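The Robot That Would Not Stop Arriving

Aaliyah Carrier keeps a coffee mug on her desk with the number 373 written on it in marker. It commemorates the run in which a simulated robot named Skida reached its destination, announced that it had reached its destination, and then went on reaching it, at walking speed, for most of a night.

"It was very proud of itself," she says. "Every log line said 'goal reached.' If you only read the log, it was the best robot we ever built."

Carrier is in charge of navigation testing at McKinnon, a small company that makes software for indoor delivery robots. The robots are supposed to carry things from one room to another without hitting anyone's grandmother. Before the software gets near a real hallway, or a real grandmother, it spends weeks driving through rooms that exist only on a computer. Last December it was cleared to move to hardware. It stayed cleared for three days.

The trouble began on a Sunday, when Dwight Beaulieu came in to pick up a jacket and noticed that one of the overnight jobs was still going. He is the team's test engineer and by his own account a nosy person.

"A run takes a couple of minutes," Beaulieu says. "This one had been going since dinner. I figured the machine had crashed. Then I opened the viewer and the robot was pushing on the wall. Just leaning on it. The wheels were turning, the position wasn't changing, and it was telling me everything was fine."

He did what any professional would do, he says, and watched it for twenty minutes while eating a sandwich.

What he had found was a disagreement between two parts of the program. One part, the planner, decides where the robot is going and declares victory when it gets there. The other part turns the wheels. When the planner finished, it was supposed to send a stop command. It did send one. But if a fresh speed command was already waiting in line, the stop got thrown out as the older message, and the wheels kept their last orders forever.

"So you have one half of the robot at the party and the other half still driving to the party," says Carrier. "And they share a body."

On a screen this is funny. On the company's real machine, which weighs 46 kilos before anyone puts anything on it, Carrier found it less so. She pulled the approval that evening by text message. The text, which she showed me, reads in full: "No wheels on Monday. None. I mean it Dwight."

Beaulieu would like it noted that he had no plans for wheels on Monday.

The more embarrassing question was how the software had passed. McKinnon had put it through 1305 runs before signing off, and the scoring script gave it high marks. The script, it emerged, stopped paying attention at the words "goal reached." Whatever the robot did afterward happened off the books.

"I wrote that script," Carrier says. "You can put that in. I wrote it on a train."

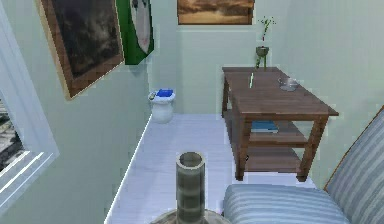
She went back through the saved runs herself, with the scoring turned off, and let each one play for a full minute past the finish. In most of them the robot stopped like a good citizen. In the others it rolled on until something solid settled the matter. Because the test goals tended to be close to walls and furniture, the rolling was usually short, and a short roll looks a lot like a slightly sloppy stop.

"We had seen it," she says. "People had seen it and said, 'Oh, it parks a little long.' I said that. We had a name for it. We called it the McKinnon lean."

The repair took Beaulieu an afternoon. A stop command now jumps the line, and a separate watchdog cuts the motors if the wheels are turning when the planner says they shouldn't be. The scoring script runs past the end of every trip and fails the whole thing if the robot so much as creeps. The first night under the new rules, it failed nearly everything, including two runs where the robot had been bumped by a simulated door.

"I was delighted," says Carrier. "Dwight was not delighted."

"I was the one who had to read them," says Beaulieu.

They have since adjusted it for doors. Skida is back on hardware, at half speed, with a person holding the emergency stop button on a long cord. For now that person is Beaulieu, who walks behind it up and down the second-floor hallway most mornings and has learned to say hello to people before the robot does.

The mug was his idea. Carrier says she drinks from it only when she is reviewing somebody's test script, and that she has started asking what happens after the last line.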